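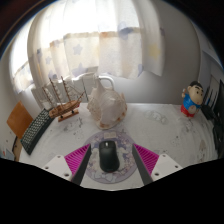

Setting up a mouse for the first time takes a few minutes, and most of the trouble people report comes from the surface underneath it. A patterned cloth can confuse the sensor, so put a pad down first. A round one, like the lavender and white pad under the black mouse, works as well as a square one. Keep jugs and ornaments behind the pad, clear of your hand.

1. Lay the pad flat and smooth the cloth beneath it.
2. Set the mouse in the middle, front end pointing away from you.
3. Switch on the computer and wait roughly 36 seconds.
4. Move the pointer to all 4 corners of the screen.

Note: if the pointer jumps, wipe the pad with a dry cloth - never a wet one - and repeat step 4.

Caution: do not stand drinks beside the mouse.

January 2025, by Geetha Salian
Filed under: Desk & Computer Basics

Comments

Liviu Pascu: Step 4 sorted it for me, thanks.

Rawan Sfeir: Does this apply to left-handed use?

Tomomi Koyama: Yes, but swap the buttons in settings first.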